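7. Wrist View and First Reaches

Revision 2021-09-21

You have reached this section with an Ullia arm bolted to something, a Haque gripper bolted to the arm, and a wrist camera held on by the Irnier bracket you printed in section 6. If the bracket is held on with tape, go back to section 6. We know about the tape. It lasts until the first fast wrist roll.

What you need

The 24 V supply from section 2, with its own switch within reach of your non-typing hand
A 2.5 mm hex key, the long one
Three small plastic trays in different colors
One awkward object, preferably shiny
A sheet of paper and a soft pencil
A chair

7.1 Seating the camera

1. Turn the arm supply off. Off at the switch, please. "Off in software" is an opinion.

2. Loosen both bracket screws half a turn and slide the camera until it clicks against the rear lip. If it doesn't click, your printer was running hot that day and the lip needs a few strokes with a file.

3. Tighten the screws alternately, finger tight plus a quarter turn. The bracket is plastic and will let you go much further than that, once.

4. Route the cable through the two clips on the outside of the wrist. Leave a loop big enough for a thumb at joint 5.

5. With the power still off, move the wrist by hand through its full range and watch the loop. It should open and close without going tight. If it goes tight at one end only, you have clipped it while the wrist was turned, as did we.

Note: the plug has a keyed side. It also has enough give to go in the wrong way around if you are confident. A camera that shows up as an unknown device was usually plugged in by a confident person.

7.2 Checking the view

1. Power the arm and open the wrist viewer. Leave the gripper open.

2. Look for both fingers along the lower part of the picture. You want enough of each to judge where the tips are. If you see only one, the camera is yawed in its bracket. If you see neither, it is upside down, or you are looking at your laptop's webcam.

3. Close the gripper slowly. The fingertips should meet close to the vertical center line. A fingertip's width to either side is fine and the calibration in section 8 will soak it up.

4. Roll the wrist both ways and accept that the world now tilts. The viewer has a "level horizon" box. Leave it unchecked. It levels the picture for you and for no other part of the system, so you end up steering one robot and watching a slightly different one.

7.3 Setting up the practice counter

Any flat surface will do. Ours is the marble-topped corner, chosen for looks and regretted since, with a patterned panel behind it. Patterns turn out to be useful: if the circles on the wall smear when the arm stops, your exposure is too long. Stand the trays on edge at the back, where they give you a few solid colors to check white balance against. Put the awkward object in front of them, well within the arm's reach and at least 300 mm from the base of the arm. Closer than that and the elbow folds up like a lawn chair.

For the awkward object we use a chrome tree stand, all curved arms and hooks on a mirror-polished disc. It is a rotten target. The base shows the marble and the wall back to the camera, and a depth estimate will happily report that the counter continues some distance down inside it. Start here and most other household objects will feel like a favor.
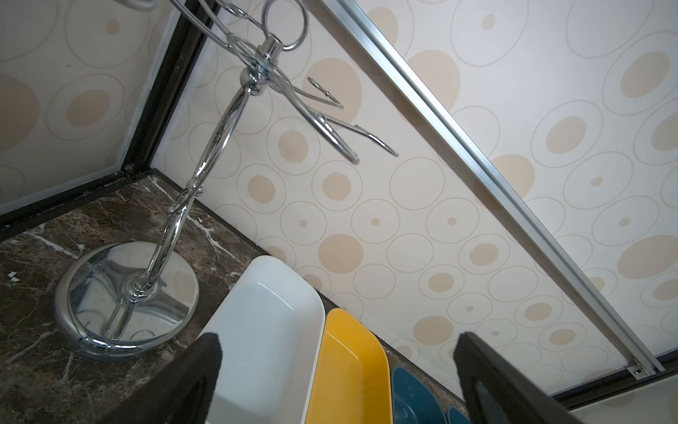 One reader wrote in to say that beginning with chrome is showing off, that any sane guide would begin with a wooden block, and that three evenings went into chasing a fault that was only a reflection. The same reader added that the block worked first try and taught them nothing, so we have left the chrome in and moved the block to the box below.

If you would prefer an easier start: use a matte block, do all of 7.4 with it, then come back and do all of 7.4 again with something shiny. You will not enjoy the second pass any less for having had the first.

7.4 First reaches

CAUTION: keep the speed slider at its lowest mark for the whole of this section. Keep one hand near the supply switch. Long hair, lanyards and headphone cables go somewhere else.

1. Trace around the base of the object on the paper, cut out the shape, and slide the remaining sheet under the base as a template. You are going to knock the thing over and will want to know where it was.

2. Jog the gripper toward the object and stop a hand's width short. Write down the joint angles. The viewer can save them for you, in a folder it will not mention.

3. Pick one contact point. On a branched stand, choose the main upright, low down, where it is stiffest. Do not pick a hook. The hooks look like handles and behave like springs.

4. Approach along a straight line with the fingers open. If a finger passes in front of the object and you lose sight of the contact point, back out and roll the wrist until you can see it again. Going forward by memory is how our first set of fingertips was retired.

5. Close on the upright at the lowest force setting. Stop there. Do not lift.

6. Open, back off along the same line, and return to the start. Compare the joint angles with the ones you wrote down. If joint 2 has drifted, the arm was leaning on the object, and the object was leaning back.

7. Repeat until you are bored. Boredom is the acceptance test for this step.

Note: if auto exposure pumps between light and dark as you approach, fix the exposure by hand in the viewer. The bright spots on chrome move as the camera moves, and the auto setting chases every one of them like a cat.

7.5 Recording a pass

1. Press Record, run one full approach and retreat, press Stop.

2. Check the frame count. With the default settings and the slow approach path supplied with the Ullia software, a clean pass comes out at 234 frames. A much lower number means the USB hub is dropping them. Plug the camera straight into the computer and give the hub back to whoever it was borrowed from.

3. Name the file before you record the next one. "test", "test2" and "test_final" are already taken on every shared machine at Rendik.

4. Keep at least 24 good passes before starting section 8. Bad ones may be kept in a separate folder for morale.

Before you leave the bench: park the arm, switch off the supply, cap the lens, and take the template paper with you if the counter is shared.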